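ヘルプ > 会議室・共用備品 > 白テーブルとテーブル備品

白テーブルとテーブル備品 よくある質問

読了時間 3分

本ページは、フロア共用の白テーブル、丸皿、ティッシュ類の使用と補充に関する質問をまとめたものです。椅子と映像機器は別ページに記載しています。

Q1. 白テーブルで飲食はできますか。

できます。ただし天板はつや消し仕上げのため、コーヒー、カレー、油性インクの色が残りやすくなっています。こぼした場合は乾く前に拭き取ってください。色が残ったときは中性洗剤を水で薄め、柔らかい布に含ませて拭いた後、水拭きと乾拭きを行います。メラミンスポンジ、研磨剤入りクリーナー、シンナー類は使用不可です。表面に部分的なつやが出ると、元に戻せません。

Q2. 温かいものを直接置いてもよいですか。

マグカップ程度であれば問題ありません。電気ケトル、鍋、加熱直後の耐熱容器には鍋敷きを使用してください。鍋敷きはTrolley(給湯室横の備品ワゴン)の中段にあります。

Q3. 丸皿の用途は決まっていますか。

個包装の菓子、果物、軽食の取り分け用です。縁に細い黒線が入った白い皿を共用品としています。線のない皿は来客用ですので、通常の打ち合わせでは使用しないでください。クリップや付箋の受け皿にすることも避けてください。

Q4. 皿とティッシュはどのように配置しますか。

皿はテーブル中央、ティッシュは皿の横に置きます。皿の上にティッシュのパックを載せないでください。テーブルの端は資料とノートPCのために空けておきます。席数が多い場合も皿は1枚を基本とし、不足するときだけ追加します。

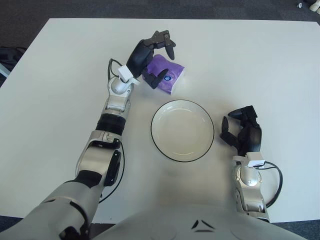 白テーブル、丸皿と紫色のパック

Q5. 箱ティッシュではなくソフトパックを使うのはなぜですか。

保管容積が小さく、使用後の廃棄物も外装フィルムのみで済むためです。箱型は受付と医務室に限って継続しています。ソフトパックは残量が減ると形が崩れますが、最後まで使用してから交換してください。

Q6. ソフトパックの開封方法を教えてください。

取り出し口のミシン目を指で軽く押し、端から端まで切り離します。はさみやカッターは使用しません。フィルムが裂けると口が広がり、1枚ずつ引き出せなくなります。最初の1枚が出にくい場合は、2、3枚をまとめてつまみ出してください。

Q7. 外装の色が以前と違います。中身も変わりましたか。

外装の色は仕入れの時期により変わることがあります。香料付きの製品は発注対象外です。紙質に問題がある場合は、パックを捨てずに備品窓口へお持ちください。

Q8. 補充は誰が行いますか。

各室の最終使用者が残量を確認し、不足していればTrolley下段から補充します。Trolleyの在庫上限は40パック、発注点は16パックです。発注点を下回った場合は、備品管理システムJiderの「消耗品」から通知を送信してください。発注処理はElsa Westerbergが担当します。通知が重複しても二重発注にはなりません。

Q9. 使用後の皿はどこへ戻しますか。

給湯室の食洗機に入れてください。満杯のときは手洗いし、水切りかごに伏せて置きます。縁に汚れが残りやすいので、スポンジを縁に沿わせて一周させてください。欠けやひびのある皿は食洗機に入れず、紙に包んで「破損」の箱へ入れます。

Q10. テーブルを移動してもよいですか。

2名以上で持ち上げて移動してください。カーペット上で引きずると、タイルの継ぎ目がめくれます。濃い灰色のタイルは毛の向きがそろえて敷いてあるため、めくれた箇所を自分で貼り直さず、施設担当のClyde Kapoorへ連絡してください。38番のタイルは床下配線の点検口にあたるので、脚を載せないでください。番号は壁面の床配置図で確認できます。

Q11. カーペットに飲み物をこぼしました。

乾いた布で上から押さえ、水分を吸い取ります。こすらないでください。ティッシュは繊維が残るため、この用途には不向きです。糖分を含む飲料の場合は、ぬるま湯で湿らせた布で同じ作業を繰り返します。しみが残ったときは、Jiderの「床・壁」から場所を登録してください。

Q12. 私物の皿やティッシュを置いたままにできますか。

できません。記名のない物は共用品として扱い、記名のある物は受付で保管します。保管期間は3営業日です。

お問い合わせ:Fanasel 施設・備品窓口 | © Fanasel | ページの先頭へ戻る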